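Notes for the gripper comparison lab
Posted October, by Keabetswe Pillay

We use cookies to remember which handouts you have opened. By continuing to read you accept this.

Hi all. These are my notes for the lab part of the course, cleaned up a little from what I said at the whiteboard (my handwriting was bad, sorry to the back row!). Corentin Pons will run the second bench, so if I contradict him, ask both of us and we'll argue it out in front of you.

The job is simple to say. You get two sets of fingers, the Misham and the Lornon, and you have to tell me which one you would put on a two-arm setup that handles clothes. I don't want a winner picked on looks. I want a table of trials, a page of reasons, and a paragraph about what you would try next if you had another month. Last year I got a lot of beautiful tables and almost no reasons, and I ended up grading people on what I guessed they meant. Please don't make me do that again.

A quick word on the fingers themselves. The Misham set is long and stiff with a small pad at the end. The Lornon set is shorter, with a softer pad, and it bends when you push it into the table. Both go on the same mount, four screws, and you should be able to swap them in a few minutes once you've done it twice. Run the homing routine after every swap! I know it's slow. Run it anyway, because the closed position is different for each set and the controller has no idea you changed anything. 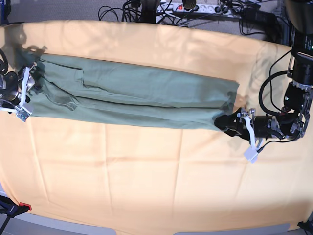 Cloth is a rotten thing to test grippers on, and I mean that fondly. A block is the same block every time you pick it up, but a shirt comes back in a new shape after each try, so half of your "gripper failures" are going to be the shirt's fault. What helps me is to split the work into separate questions. Can the fingers get hold of one layer when there are two? Can they hold on while both arms pull? Can they press the fabric flat and then leave without dragging it along? Take the green pants, folded lengthwise into a long strip with one gripper at each end. With a garment in that shape I'd write down where each fingertip is, on the fabric or past it, because a pad that sits on the tablecloth below the hem is doing a different job from one that sits on the pants. If you only write "both ends held" you've thrown that away, and you'll want it when the next trial goes differently.

So, for every trial, note the garment, how it was folded at the start, which fingers were on, the force limit, and where the tips were when you stopped. Then one plain sentence on what happened. "Slipped off the waistband during the pull" is great. "Bad grip" is useless to me.

About force. The limit in the controller is a raw number, and it isn't newtons, whatever the old lab sheet says. Start at 223 for thin cotton and go up from there in small steps. Corentin likes to start higher and come down, and he does get there faster, but he's also the one who put a crease in the Royer test shirt that we have never ironed out. Your choice. Just pick one direction and stick with it for both sets of fingers, or the comparison is worth nothing.

The cameras record the whole time, so you don't need to press anything. We use the Oreck viewer to play runs back, and it's clunky, but it lets you step through the moment of contact, and that's where the interesting stuff is. The archive has about 3,000 earlier runs in it. Please look at a handful before your first session! You'll see the same three or four mistakes over and over, several of them mine.

Things people asked after class:

Yes, you can use your own clothes. No zippers, please, and nothing you'd be sad to lose.

Yes, both arms have to use the same fingers for the main comparison. Mixing them (one Misham, one Lornon) is a fun extra and I'd love to read about it, but put it in its own section.

No, you don't have to retrain anything. Use the folding policy as it is. We're comparing hardware this time, and if you change the policy halfway through I can't tell what caused what.

The write-up should be 7 pages at most, with the trial table at the back. If your results are a mess, send me the mess with your best guess at why, and come by before you start on the conclusions so we can go through a few runs together.

Contact: Keabetswe Pillay, lab bench hours by request | Back to top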